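Clear containers: keep them in the demo set or not?
Forum > Data collection > Wrist cameras
Started by tendach_mo, 2019-07-23

tendach_mo
We're collecting teleop demos for a kitchen pick set at our Mosumport site. So far we have 341 episodes and 177 of them have a clear plastic container as the target. Policy does fine on boxes and mugs. On clear stuff it stops short or closes too early. My lead wants to drop the clear ones and recollect with opaque containers. I'd like to keep them. What have other people done?

gravelbox
Drop them. You're asking the network to learn a surface it can't see. We lost most of May on this. Once we took the clear jars out, the rest of the set trained better.

Yichen Peng
I'd keep them, but it depends on what your wrist view gives you near contact. Can you post one? If it's clean glass with a plain wall behind it, then yes, there isn't much to learn from. Old scuffed plastic is another matter.

tendach_mo
One from the wrist cam, gripper tip right at the top edge of the plastic:

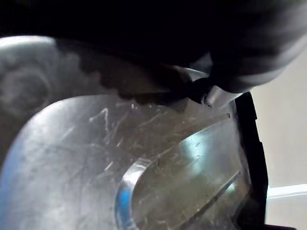 Page 2 of 4

Yichen Peng
OK, that's a lot better than I expected. The scratches give you real texture right under the fingers, and the black strip down the side is a strong edge. I would not throw this away. What I'd worry about is the gripper. It covers most of the top of the view and it's out of focus, so the policy gets very little of the target up there.

gravelbox
Scratches are texture on that one container. Put a new one in front of it and you're back where you started. The bright lines on the ribs will move when the light moves, and so will that green patch. I still say drop.

sustier_lab_tech
Somewhere in between for us. We kept ours and mixed new and worn containers, then changed the lamp position every session. Ended up with 1469 episodes across everything. Closing early got less common. It did not go away.

gravelbox
1469 is a lot of operator time to get "less common."

sustier_lab_tech
Sure. But the kitchen has clear containers in it, so we had to deal with them sometime.

tendach_mo
Thanks both. Light on ours is from above and to the right, and we have not been moving it. I can change that tomorrow. Is there any point in tilting the camera?

Yichen Peng
Yes, but treat it as a new camera. Don't mix old and new angles without a flag in the metadata. We did that on the Tejada set and it took two people a long time to sort out which episodes were which. I'd also have the operators pause for a moment before closing — you get more frames near contact, and those are the ones you're short on.

gravelbox
Pauses teach the policy to pause. We had an arm that hung over every object like it was thinking.

Yichen Peng
If the pause is long, yes. I mean half a second. You can trim it later if it shows up in rollouts.

tendach_mo
Going to keep the episodes, tag them as clear, and train with and without. Will move the lamp first and leave the camera alone for now. I'll post both runs in this thread.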